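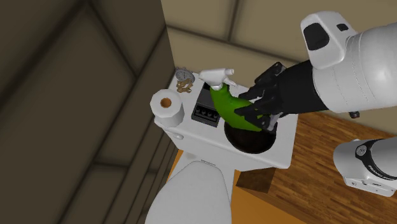

Comness Town 2, Corkcombe 2: post-match thread

Forum > First Team > Match Talk
Started by northbank_lou, 2019-04-17

northbank_lou
What a game!! I've been going to Corkcombe matches since my dad had to lift me over the turnstile and I can't remember a second half like that away from home. Two down at the break, no shape at all, passes going straight out of bounds, and then Flanagan comes on and suddenly we look like a team that believes it can stay up. That first goal, the way he let it run across him and hit it with his left (his LEFT) from outside the box... I lost my voice and I'm not getting it back before the weekend.

Man of the match for me is Tomás Flanagan, easily. Who have you all got?

gullwing
Flanagan for the goal, sure, but Breathnach was better over the whole game. He was the only one who showed up in the first half. Made the save at 2-0 that kept us in it, down low to his right, and the one late on when their big striker got in behind. If either of those goes in, we're not having this conversation.

northbank_lou
I'll give you the late one. Incredible save. But he was at fault for their second! He came for that corner and got nowhere near it.

gullwing
He got blocked off. Watch it again. Their number 5 stands right on his toes and never looks at the ball. Should have been a foul.

parkend_pete
Not a foul in a million years. You can't come for that ball and then complain there was a guy in the way. Stay on your line or punch it into the parking lot.

Great point though. Would have taken it before kickoff, would have bitten your hand off for it at halftime.

marigold77
I was in the away end with my two kids, and the noise when the second one went in was something else! They say there were over 500 of us and it sounded like ten times that. A man I've never met picked up my youngest and spun him around. He now wants to go to every away game (the kid, I mean, but probably the man too).

My vote goes to Fendel. He ran himself into the ground, and the cross for the equalizer was perfect. He does so much that doesn't get noticed.

tallis_r
Going to be the grump here. We played 35 minutes of good soccer and everybody is acting like we won the cup. The first half was as bad as anything since October. Why does Mac Mathúna keep starting with 3 at the back when none of them are comfortable in it? He changes it at halftime, we improve, and then the next game he goes right back to it. We've seen this movie already.

northbank_lou
Come on, tallis, enjoy it for one night!

tallis_r
I did enjoy it. I was jumping up and down in my kitchen. I can enjoy it and still think the manager got the lineup wrong.

parkend_pete
Tallis has a point about the back line. Both of their goals came down our right side, where the wingback had gone forward and there was just grass behind him. But Brendan Mac Mathúna also made the switch that got us back in it, so he gets some credit from me. Plenty of managers would have waited until the last ten minutes.

gullwing
He waited until halftime when the whole away end was yelling for it after the first goal. But yes, some credit. And putting Flanagan in behind the striker instead of out wide was a really smart move. He's been wasted on the wing.

marigold77
YES to Flanagan in the middle. He looked so happy out there! He kept wanting the ball, even with two men on him. Please just leave him there for the next one.

switchback
Only caught it on the radio, so I can't vote, but the commentary on the equalizer was fantastic. The guy basically stopped using words. Does anyone know if Fendel was limping at the end? They mentioned it once and then didn't come back to it.

marigold77
He was holding the back of his leg when he came over to clap us. He walked off by himself, no ice on it or anything that I could see. Fingers crossed.

tallis_r
If he's out, then we have a real problem on the left. There's no natural cover over there.

northbank_lou
The kid from the reserves can play there! He was terrific in the preseason games. Quick, brave, and he can cross with either foot.

parkend_pete
He's also about as wide as a corner flag. Their fullback would have eaten him.

gullwing
Give the kid a chance, Pete. You said the same thing about Flanagan two years ago, I remember it very well.

parkend_pete
I did say that. I stand by it for the time I said it.

northbank_lou
Ha! OK, by my reading that's me for Flanagan, gullwing for Breathnach and marigold for Fendel. Pete? Tallis?

parkend_pete
Flanagan. It pains me.

tallis_r
Breathnach. And four at the back on Saturday or whenever it is, please.

switchback
Is anyone driving to the next away game from the north side of town? I can chip in for gas and I'll bring sandwiches.

marigold77
We've got one seat if you don't mind sitting between two very loud children. Sending you a message now!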